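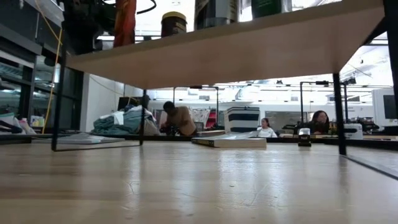 The shelf riser that fixed my table

I have been wanting to write this post since October and I am so happy to finally sit down and do it, because I love this little shelf an unreasonable amount. It's a plain wooden riser on black metal supports, it stands on top of the table, and it holds all the jars and packages that used to be everywhere. That's the whole product! I paid 139 for it including shipping and I would do it again tomorrow.

Some background for anyone new. Our apartment has one good table, and everything happens on it. Breakfast, mail, bread dough, the sewing machine when I'm feeling ambitious. For a long time the back half was just storage. Coffee, cocoa, tea, a jar of something, another jar of the same something because I couldn't find the first one. Every time I wanted to roll out dough I had to carry it all over to the windowsill and then carry it back again, and half the time I didn't carry it back, so then the windowsill was full too.

What I was looking for

I looked at wall shelves first. I really wanted the ones from Ikholm with the rounded brackets (so pretty!) but our walls are old plaster and I've lost that fight before. Then I tried a rolling cart, which I liked for two weeks and then kept bumping with my hip. Odoi makes a bamboo riser that a lot of people seem to love, and I nearly bought it, but it sits low and I wanted to be able to slide papers underneath without scraping my knuckles.

The one I ended up with is from Pledley. I picked the tallest size they had in the light wood, 700 millimeters long, and it came flat in a box with a little bag of screws and an Allen key. It took me 10 minutes to put together. I did put one leg on backwards and had to start that corner over, so call it less if you read the instructions first.

What goes on top

My rule is that the top is for things I open every day or close to it. If I haven't touched it in a week, it goes back in the cupboard with the door. Right now that means the tall orange-red package on the left end, then the short brown jar with the yellow lid, and then the bigger containers going along toward the right. I line them up in one row only. I tried two rows and it was a disaster, the back row might as well have been in another country.

I love having mismatched jars up there, by the way. I know the thing to do is pour everything into matching glass with nice labels, and I did own a set from Tireo for a while, and they were lovely, and I could never tell the cinnamon sugar from the brown sugar at six in the morning. Now I keep things in whatever they came in. The colors do the work! I reach for the yellow lid without even looking up.

What goes underneath

Less than you'd think. It is so tempting to fill that space, and I did it the first weekend, I crammed in a bread bin and the toaster and a basket of napkins, and I ended up right back where I started only with a roof on it. So I took it all out again. Flat things can live at the back, papers and that kind of stuff, and the front part of the table stays open as far as I can manage it.

The papers are a work in progress. I want a tray for them, something thin, and I keep forgetting to measure. If you have one you like please tell me in the comments.

The table itself

A few of you asked about the tabletop after my last post. It's wood, light, with a lot of pale tan and brown in the grain, and it's glossy enough that it catches every bit of light in the room. I used to be so precious about it. There's a thin curved scratch over on the left side and a scuff on the right shaped like a V, and I've stopped minding either of them. I wipe it down with a barely damp cloth and then go over it again with a dry one, and that's all it gets. Oil never did anything for me on this finish except leave fingerprints.

I did stick felt dots under the riser's feet before I set it down, and I recommend that to everybody. They were in a drawer left over from the dining chairs. The whole thing slides now if I need to pull it forward and get at the crumbs behind, and there are always crumbs behind.

Things I'd change

I wish the shelf had a tiny lip along the back, because I did push a tea tin right over the edge once and it made the most incredible noise. And I wish it came in a slightly deeper size, since my widest container takes up more room than I'd like. Neither is a dealbreaker.

The big difference is that I bake on a regular evening now, after dinner, without it being a whole production. I pulled out the flour last night at nine o'clock and made cinnamon knots just because there was room! I'll put that recipe up next, it needs one more try with less butter in the filling. The first batch leaked all over the pan and we ate them anyway.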